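Flarkham test kitchen, simulated coffee task
Pre-run inspection checklist, with comments
Checked on August 25, 2019
Method under test: Okis (learned reaching policy)
Baseline: Ji (scripted planner)

Please fill in this list before each batch of episodes, also when the batch is only a repeat. The mark is OK, NOT OK or N/A. After every NOT OK a comment is necessary. My comments from this check are under the items.

Part A. Scene loading

A1. Kitchen file is the June version. OK
A2. Arm base is fixed to the floor and doesn't drift when no command is sent. OK
A3. Counter collision shape agrees with the visible counter. NOT OK
Comment: The rounded front edge of the granite is visible, but the collision shape has a square edge there. The gripper can report a touch while it still looks free. I did not change this, as the older results were made with the same shape. Please write it in the notes of the paper.
A4. Coffee machine stands flat and doesn't shake at the first step. OK

Part B. Reach and clearance

B1. Speed limit near the machine is active. OK
B2. Contact force is logged for the gripper housing, and not for the fingers only. OK
Comment: In the previous batch only the finger force was recorded. We could not say afterwards if the housing had hit the machine.

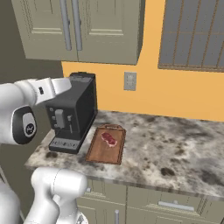 B3. Stop rule works when the contact is longer than 10 steps. OK
Comment: I tested it by hand with a slow push against the wall. The episode ended and the reason was saved correctly.
B4. Clearance to the top of the machine is checked against the limit in the settings file. NOT OK
Comment: Okis comes in from above and takes a short path. It went under the limit in 6 episodes of 33. The baseline Ji stayed over the limit in all of them, but it is slow and it ran out of time more often. For me this is the main result of the batch and it should not be hidden behind the success rate. A success with too small clearance must get its own column in the table.
B5. Upper cabinet handles are included as obstacles. OK

Part C. Views

C1. All views are saved with the same step number. OK
C2. The coffee machine buttons are not hidden by the arm at the start pose. OK
C3. Objects on the counter are the same in every view. OK 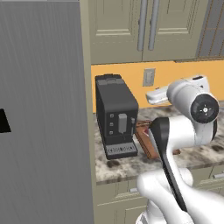 Item C2: the three buttons in view, arm on the right side of the machine.

Comment to C2: The arm may cover part of the cutting board. This is permitted, the board is not a target in this task. If somebody uses the same scene for the food task, C2 must be written again for the board.
C4. Colour of the wall and the counter is not randomised in the test set. OK
Comment: In training it is randomised, in test it is not. Please don't mix the two settings files, their names are very similar.

Part D. Logging and closing

D1. Random seed is written in the log. OK
D2. Urker is exporting joint positions with full precision. NOT OK
Comment: Urker cuts the values after 2 decimals. For a plot it is enough. For replay it is not, the arm arrives at a different place near the machine. Use the raw log for replay until the export is repaired.
D3. Failed episodes are kept. OK
D4. Disk has free space for the full batch. OK

Decision: The batch may be used for comparing Okis and Ji. It may not be used for any claim about safe contact before A3 and B4 are checked again. D2 can stay open.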